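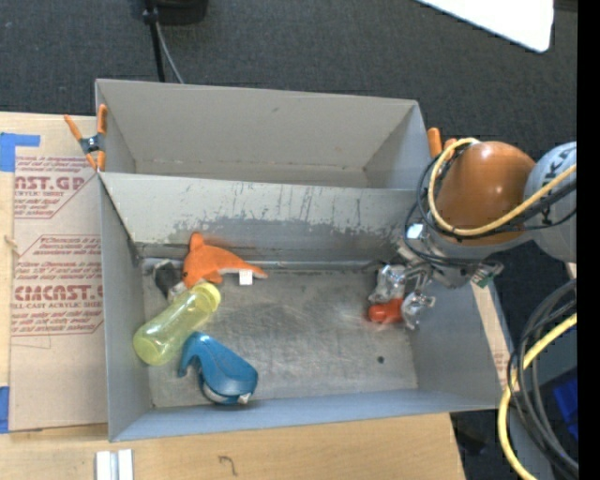

Household & Moving

Moving out of a rental after 5 years and I'm going to write down what I did as I go. Posting it as one thread so it stays together. The lease on the Benamville apartment ends in July. The new place is smaller.

First job was finding the lease. It was in a folder marked "car." Read all of it, including the two pages at the back that I skipped when I signed. The back pages have the cleaning rules and the key rules.

Notice has to be in writing and it has to reach the office, not just be mailed. I took mine in by hand on 27th June and asked for a stamped copy. The woman at the desk had to go look for the stamp.

Got three moving quotes. The lowest was a company that wouldn't come look at the apartment. Hsieh Moving came out, opened every closet, and quoted $881 for two people and a truck. The third one never sent the quote.

I booked Hsieh. The $881 covers stairs at both ends. It doesn't cover boxes, tape or the piano, and I don't have a piano.

If you're pricing a move, ask when the clock starts. One company starts it when the truck leaves their yard. Hsieh starts it at your door.

Boxes. I bought small ones for books and medium ones for everything else. Large boxes are only good for bedding and coats. Last time I put kitchen things in large boxes and two of them split on the stairs.

Liquor store boxes are fine for glasses if you leave the dividers in. The store on Stevinness Road puts them out by the side door in the morning and they're gone by noon.

Someone asked what order I'm packing in. Closets first, then books, then anything on a wall, then the kitchen. Bathroom last. I left out one pan, one pot, two plates and the coffee maker.

I started with the hall closet because I didn't know what was in it. Mostly it was a vacuum that belongs to an older vacuum. I mean the hoses don't fit the one I own now.

Toys and stuffed animals took longer than the whole kitchen. Everybody in the house had to be asked about every single thing. We ended up with a keep box and a give-away box and a third pile that went into the keep box.

Before you give away soft toys, check that the place takes them. The thrift store near us stopped last year. The church sale takes them if they've been washed. Cold wash inside a pillowcase, then air dry. That has worked on everything except one with a music box in it.

Sold the big shelf unit. I asked $60 and got $45, and the buyer brought his own screwdriver and took it apart in the living room. I'd sell to him again.

Things that wouldn't sell at any price: the TV stand, a box of picture frames, the bread machine. The bread machine went to a coworker. The other two are on the curb with a sign.

Paint is its own problem. I had four half cans in the laundry closet and the movers won't take them. The county drop-off takes paint but only if you live in the county, and they want to see a bill with your address on it. Go while you still have a bill with your address on it.

Utilities. Electric let me set the stop date online. Water had to be done by phone and I was on hold through two loads of laundry. Internet tried to sell me a faster plan for the apartment I was leaving.

Mail forwarding takes longer to kick in than I expected. I set mine up two weeks ahead and I'd go earlier next time. It doesn't catch packages from every carrier – change your address with the stores separately.

Deposit. Ours is $500. The lease says they can take money for nail holes "in excess of normal use," and it doesn't say what normal use is. I filled all of them. A small tub of spackle did the whole apartment and I still have most of it.

Let the spackle dry overnight before you sand. I did the bedroom too soon and had to do it again.

For the oven I used baking soda paste and left it on until morning. It got most of it. The racks went in the bathtub with dish soap and hot water, on an old towel so they wouldn't scratch the tub.

Take your own pictures of every room once it's empty. Open the cabinets and take those too. Then email them to yourself so there's a date on them. I also have the ones from the day we moved in, and the burn on the kitchen counter is in those.

Several of you asked about storage units. I looked at one at Donano Storage, unit 405, second floor, no elevator that day. It was clean. I didn't take it. The monthly fee was more than the things I'd have put in it are worth to me.

If you do rent one, ask what the price goes to after the first three months. They had that number, but I had to ask for it twice. Also ask about insurance – theirs was required unless you could show your own.

Truck is booked for the morning. Movers want the beds stripped and taken apart before they get there, and the screws taped to the frame in a bag. I wrote the name of the bed on each bag.

Still to do: defrost the freezer, find the second mailbox key, return the library books, take down the shower curtain rod that is ours and put back the one that is theirs. Theirs is behind the water heater.

Found the mailbox key. It was in the folder marked "car."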